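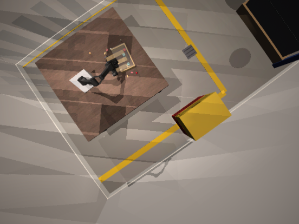 3.2 Bouts and footwork coding

Footage came from the Prenderlow club tournament, a one-day amateur boxing event held in September. Each bout consisted of three rounds. After walkovers and stoppages in the first round had been removed, 181 rounds remained for coding. Lead-foot and rear-foot positions were marked by hand whenever a boxer entered or left punching range, which gave 1,088 marked exchanges. An exchange was taken to begin when either boxer threw a punch within reach of the other and to end when both had stepped back or the referee intervened. Clinches were coded separately and do not enter the analysis of ring control.

Ring control was defined as the share of an exchange during which a boxer's lead foot was nearer the centre of the canvas than the opponent's. The measure ignores punches landed. It was compared with the judges' scores only after all coding had been finished. 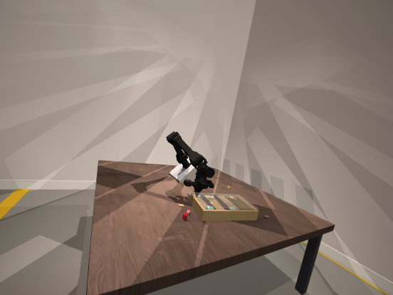 3.3 Automatic location of the feet

Hand coding was checked against an automatic method that separates the boots from the canvas by colour. A single brightness threshold was tried first and performed poorly near the ropes, where the overhead lamps left the canvas unevenly lit. The difficulty is a general one: on the brown tabletop in Figure 2, diagonal bands of light and shadow turn some regions a lighter tan and others nearly chocolate, although the surface is the same throughout. A threshold fitted to one region would misclassify much of the other. The canvas was therefore divided into square cells and a separate threshold was fitted to each, using 200 stills of the empty ring taken between bouts.

Dark boots on a shaded part of the canvas were still missed in a number of exchanges. These were left as missing in the automatic series, and the hand-coded positions were used in all later models. Agreement between the two series is reported by ring quarter in Section 4.1.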